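Chapter 2
How Trees Write Things Down

If you have ever sat at a kitchen table waiting for dinner and found yourself following the lines in the wood with one finger, then you have already started this chapter, and I'm glad to have you along. My old teacher, Impi Halonen, used to hand each new class a slice of spruce and leave us alone with it until we got curious – and we always did!

A tree in a cool climate adds a layer of wood each year. The part made in spring is pale and quick-grown, and the part made in late summer is darker and tighter. Count the dark bands on a stump and you have a fair idea of its age. The one behind Impi's house had 122.
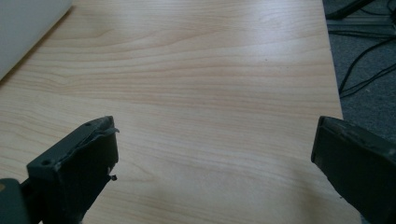 Cut a log lengthwise, though, and the rings turn into stripes, arches and long waves, depending on where the saw went through. We will spend the next few pages learning to read those patterns, so keep a pencil handy and take your time.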